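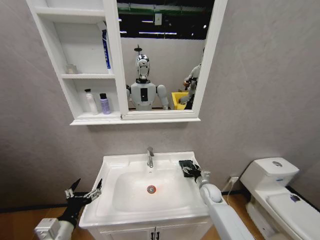 Forums > House & Repairs > Bathrooms > Pedestal sink regret?

New posts Search Members Log in

Pedestal sink regret?

kereama_kate
We have one small bathroom and a vanity that has been swelling at the bottom since March. My husband wants a pedestal sink because it will "open up the room." I would like to know where he plans to put the toilet paper, the hair dryer, the spare soap and the 2000 hotel shampoos he has brought home from work trips. Does anyone have a pedestal and like it?

mfahmy
Had one for six years. The room did look bigger. It looked bigger in the way a house looks bigger after a burglary. We kept everything in a basket on the floor and I kicked the basket every morning.

Radwa B.
Disagree with the above. Ours is great and mopping takes a minute. You just need a wall cabinet over it, and you need to own less stuff. The second part was harder.

kereama_kate
How deep is your cabinet? I worry about cracking my forehead every time I spit.

Radwa B.
Five inches. Deep enough for toothpaste and pills, not for a hair dryer. I have hit my head once and it was my own fault.

tikow_plumb
Check the drain before anybody buys anything. A vanity hides sins. I took one out last year and the trap came out of the wall four inches left of center, so with a pedestal you'd have seen all of it. Moving it cost the owner $544 and she was not in a good mood. Also you need solid blocking in the wall. The leg doesn't hold up the sink nearly as much as people think.

mfahmy
So the pedestal is decorative. That explains my marriage to it.

S. Hartono
Get the in-between kind, a narrow cabinet with a basin on top. Ours is 18 inches wide and holds a plunger and a week of toilet paper. Open shelves are where I'd draw the line. Mine collected dust and hairspray until they had fur.

Radwa B.
Open shelves are fine if you wipe them.

S. Hartono
Yes, and I'd be thin if I ran.

kereama_kate
Update. Got a quote for the pedestal, new floor patch where the vanity was, and the drain: $3290. The narrow cabinet covers the bad patch of floor and comes in under $1000 with the faucet. He has gone quiet and is measuring things.

tikow_plumb
Tell him to measure the door swing too.

kereama_kate
He just came back out to get the pencil. I think the door hits it.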